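Home | Games | Set-up Guides | Spare Parts | Contact

Orkent Big Dice Set: Set-up Guide
Section 2. Preparing the table and storing the dice

Please read this section before the first game. It is written for the large foam dice and for the small dice which are supplied in the same box.

2.1 Preparing the table

1. Choose a flat table with a smooth top. Wipe it with a dry cloth.
2. Put the clear bin on the table with the open side up. Leave 30 cm of free table on one side of it for rolling.
3. Take the dice out of the bag. Press each foam die lightly with the hand, so that it gets back its shape after the transport.
4. Keep one large die outside the bin, close to the wall. The other large dice go inside.

Note: The small dice are for keeping the score. Do not mix them with the large dice in the bin, they are difficult to find again at the bottom.

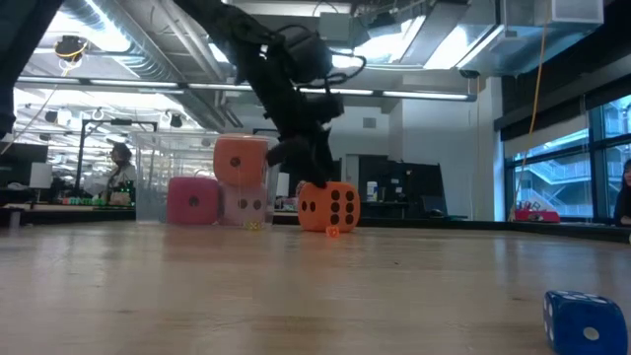
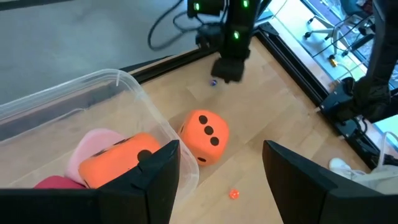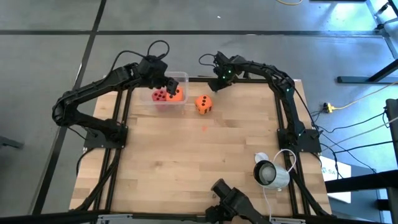

Fig. 4. Large foam dice in the clear bin, and one orange die beside it.

2.2 Storing the dice

1. Put the large dice in the bin one by one. They may lie tilted or one on top of another.
2. Do not push down the upper die to make place. Foam which is pressed for a long time can keep the mark.
3. Collect the small dice last and put them in the Alley pouch (part no. 1635).

Caution: Small dice can be swallowed. Keep them away from children under three years.

Caution: Do not put the bin near a heater or in direct sun. The colors of the foam can become pale.

Note: If a die is dirty, use a damp cloth and mild soap. Let it dry fully before it goes back to the bin. Do not use the washing machine.

Replacement dice can be ordered from Juhl, Cumgate, with order no. 272. Please write the color you need.

Guide revised 2018-09-21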